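4. Régler la prise du tampon

À ce stade, le bras est fixé, la pince est vissée sur son poignet et le boîtier Kuleck affiche un voyant fixe. Si ce n'est pas le cas, revenez à la partie 3, je vous attends. Pour les autres, on attaque mon moment préféré : apprendre à la pince à tenir un tampon en caoutchouc sans l'écraser ni le lâcher en route !

Prévoyez une bonne heure la première fois. Moi, il m'a fallu un mercredi entier, mais je n'avais pas de guide.

Attention : gardez l'arrêt d'urgence à portée de main pendant toute cette partie. Les doigts sont souples, le bras derrière ne l'est pas du tout.

1. Dans le menu Pince, remettez la course à zéro, puis ouvrez les doigts en grand. Le codeur doit afficher 2048 doigts ouverts. S'il affiche autre chose, refaites le zéro avant de continuer.

2. Posez le tampon debout et amenez la pince au-dessus en mode manuel, vitesse lente.

3. Descendez jusqu'à ce que la boule de la poignée se trouve entre les bouts des doigts. J'insiste sur la boule – c'est elle qu'on serre, pas le bloc. J'ai essayé par le bloc pendant des jours et il pivotait à chaque appui.

4. Fermez avec une force de 60 % pour commencer. Montez ensuite par pas de 2 si le tampon glisse. Sur le mien, je n'ai jamais eu besoin de dépasser 7 pas.

5. Soulevez un peu, regardez si le tampon reste droit, et enregistrez la position sous le nom « prise ».

6. Amenez le tampon au-dessus de la feuille et enregistrez ce deuxième point sous le nom « survol ».

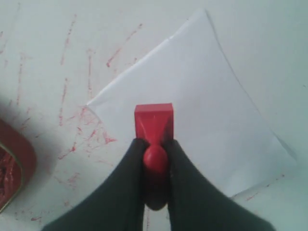
Fig. 4 – Le tampon pincé par la boule, au-dessus de la feuille. À gauche, l'encreur ouvert.

Remarque : la feuille n'a pas besoin d'être parallèle au bord de la table. Le programme Brutmont accepte un angle, que vous saisissez dans la case Rotation. En revanche, une feuille qui gondole fausse la hauteur d'appui, alors aplatissez-la bien avant de mesurer !

7. Lancez un cycle à vide, sans encre, et suivez le bras des yeux du début à la fin.

8. Si tout va bien, passez à l'encre. Un seul appui léger sur l'encreur suffit.

Côté entretien, l'encre rouge va partout (vraiment partout). Essuyez le plateau avant qu'elle sèche, et nettoyez les doigts avec un chiffon à peine humide, jamais au solvant : j'ai ruiné un jeu de doigts Firard comme ça. Refermez l'encreur quand vous arrêtez la cellule.

Si le tampon penche après quelques cycles, reprenez à l'étape 3. Si c'est le bras qui dérive, voyez la partie 5, où je parle du serrage du poignet.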